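Janley Literature Holder: Set-up Guide
Section 3: Assembling and fixing the clear panels

Read this section through before you start. It covers the single-pocket Janley holder in the smoke tint. If you have the Janley Tall, the steps are the same but the back panel has extra holes, and you should use the drilling guide in Section 5.

Before you begin

You will need:
a flat table, wiped clean
a soft cloth
a cross-head screwdriver
a pencil and a spirit level (wall fixing only)
the fixings bag marked Ero

Leave the protective film on both panels until step 3. The film marks easily and may look scratched when it arrives. This does not mean the plastic underneath is damaged.

Caution: The panels are stiff and will crack if they are bent by hand or dropped on a corner. Do not try to flatten or reshape the formed pocket. If it has been stored in a cold van or shed, bring it indoors and leave it for 2 hours before fitting any screws.

Parts

Back panel: the flat sheet, with the hanging tab on its top edge.
Front pocket: the formed piece, which holds the leaflets.
Ero fixings bag: screws, spacers and screw caps.
Tan backing card: optional, for use behind the back panel where the wall colour shows through too strongly.

Preparing the panels

1. Open the carton from the end with the label. Slide the parts out together. Do not pull on the hanging tab.

2. Put the back panel on the table with the tab pointing away from you.

3. Peel the film from both sides of each panel, starting at a corner. Pull slowly and keep the film low against the surface. If a strip tears and stays behind, warm it with your palm and roll it off with a fingertip. Do not use a blade.

4. Wipe both panels with the soft cloth, slightly damp. Dust clings to the plastic after the film comes off and is hard to reach once the pocket is on.

Note: Do not use glass cleaner, white spirit or anything containing alcohol. These leave fine cracks around the screw holes which may not show for several weeks.

5. Check the holes in the back panel for swarf. Any loose curls can be pushed out with a cocktail stick.

6. Set the front pocket down beside the back panel and compare the two before joining them. The tint should match. Panels from different cartons can vary slightly, so if you are putting up several holders in one room, keep each pair together.
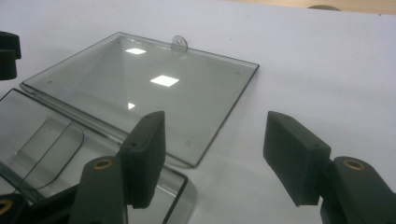
Joining the pocket to the back panel

7. Place a spacer over each fixing hole in the back panel. The spacers are the same on both faces and can go either way up.

8. Lower the front pocket on to the spacers with its opening towards the hanging tab. Move it until the holes line up. If they are out by more than the width of a screw, the pocket is upside down.

9. Fit all the screws loosely, then tighten each one in turn. Stop as soon as the screw head touches the plastic and add no more than a quarter turn.

Caution: Do not use a powered screwdriver.

10. Press on the screw caps.

Hanging the holder

11. For a hook or cup-hook, use the hole in the tab only. The tab will carry a load of 300 g. For anything heavier, use the wall fixings described in Section 4.

12. If you are using the Tan backing card, slip it behind the back panel now and trim it flush with scissors.

13. Load the leaflets from the top. Leave enough slack for one to be drawn out without lifting the rest.

Care

Dust with a dry, soft cloth. Wash with warm water and a little washing-up liquid when needed, and dry straight away to avoid water marks. Check the screws after 3 months' use and tighten by hand if the pocket has worked loose.

Spare caps and spacers can be ordered from the Skudcombe parts counter. Quote the code printed on the Ero bag.

Guide revised 26th February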